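Folding clothes

Folding is the usual way of making washed and dried clothes small enough to store in a drawer, on a shelf or in a case. It is done on any flat surface of enough size, most often a bed, a table or the top of a chest.

Method

A garment is first laid flat and smoothed by hand from the middle outwards. Shirts are folded lengthwise, with the sleeves turned in, and then across. Trousers are folded one leg over the other and then halved or cut into thirds from the hem up. Soft trousers with an elastic waistband have no crease to follow, so the waistband is pulled straight before the first fold.

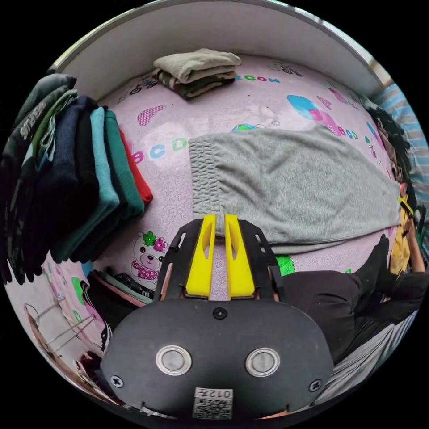 Stacking and layering

Folded clothes are kept either in an upright stack, one garment squarely on top of another, or in an overlapping row in which each piece covers only part of the next. A row takes up more of the bed but leaves every colour showing, and a shirt can be drawn out without lifting the others. Both ways may be used on the same bed, with shirts in a row along one side and a short stack at the head.

In household manuals

Lukian Melnychuk's manual The Linen Room, published by Ellwood, gives 5 of its 109 pages to trousers alone. It advises working on a printed sheet, whose pattern can serve as a guide for straight edges. A later edition, issued in December, added a chapter on children's clothes by Lukian Stelmakh.

See also: Ironing; Chest of drawers; Bed sheet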